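Bench & Arm Safety Check – Grinuvgate Robotics Club
Last updated: October
Posted by the club safety lead, 6:40 pm

Walkthrough done before the build session, arm powered down for items 1 to 9, powered up in slow mode for the rest. OK = fine, FIX = needs doing before next session, STOP = dont run till sorted. Comments after each. Sorry for the shorthand, had to be out by 8.

GENERAL ROOM

1. Exits clear, both doors – OK. Backpacks were in the way of the rear one, moved.

2. Extinguisher in date, tag readable – OK.

3. First aid kit stocked – FIX. Out of the small bandages again. Eye wash sealed and fine.

4. Safety glasses, enough for everybody on the list – FIX. 26 on the sign-up sheet, 18 pairs in the bin. Three of those too scratched to see through, so really fewer. Order more before the Bundska Cup practice runs start.

5. Floor tape around the arm bench – OK but lifting at the corner by the sink. Re-tape when somebody has the roll.

6. Closed shoes, hair tied, no lanyards – FIX. Two lanyards. Same as last time. Badges go in a pocket while you're inside the tape.

ARM AND BENCH, POWER OFF

7. Base bolts torqued – OK. All four marked with paint pen, marks line up.

8. Cable along the upper arm, strain relief – OK. One zip tie cut too long and sharp, trimmed it.

9. Gripper fingers, screws and pads – OK. Left finger had a screw a quarter turn loose. Put on the weekly list, should of been caught earlier. Whoever swaps fingers signs the sheet – initials, not a check mark.

POWER ON, SLOW MODE

10. E-stop, bench button – OK. Stops right away, needs the twist to reset.

11. E-stop, handheld – FIX. Works but the coil cord is stretched and drags across the keyboard. Undberg clip on order.

12. Speed cap set for student use – OK. Confirmed on screen before the first move. Do not change it to make a run look better for the judges.

13. Soft limits, keep arm off the wall – FIX. Limits were set for the old bench position. Bench has moved closer since. Re-teach the back limit and write the new number inside the cabinet door.

14. Grip force for household objects task – OK. Start low and step up. Hollow plastic will crack before you hear anything so look at the shell between runs. Empty any tank before the object goes on the bench, and check it yourself, don't take the last group's word.

15. Power strips off the bench and out of reach of the arm – FIX, see below.
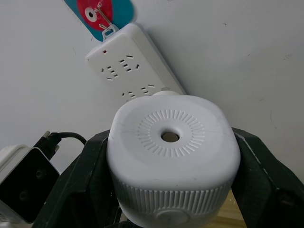

Strip hangs at an angle on a single hook and the arm is working right in front of it, white appliance in the fingers. Too close for me. The object's back edge is up against the bottom of the strip from where the wrist sees it, and the lower sockets are partly behind it. Stick-on pad is OK for a calendar, not for something people yank plugs out of. Has a small red indicator light, cant tell if lit, so treat as live. Wanted: strip screwed to the side panel, flat, outside the reach circle. Until then slow mode only at that end and one person with a hand on the stop.

Talukder team asked whether they can just unplug the strip during runs. Yes for now, but then log it, becuase the next group will think the outlet is dead and go hunting for an extension cord.

16. Loose cables near the arm – FIX. Black cable on the boxy unit loops up close to the left finger. Route it behind and clip it down. Easy snag if the wrist rotates.

17. Object staging – OK. One object out at a time, rest in the tote. Keep it that way when it gets busy.

PAPERWORK

18. Run log filled in – FIX. 43 runs on the controller since the last check, a lot fewer on paper. Write them down when they happen.

19. New members did the safety talk – OK, all but the ones who joined this week. They watch from outside the tape until they have.

Recheck of 11, 13, 15 and 16 before anybody goes above slow mode. Initial next to each one on the paper copy by the door, then take a picture of it for the team folder.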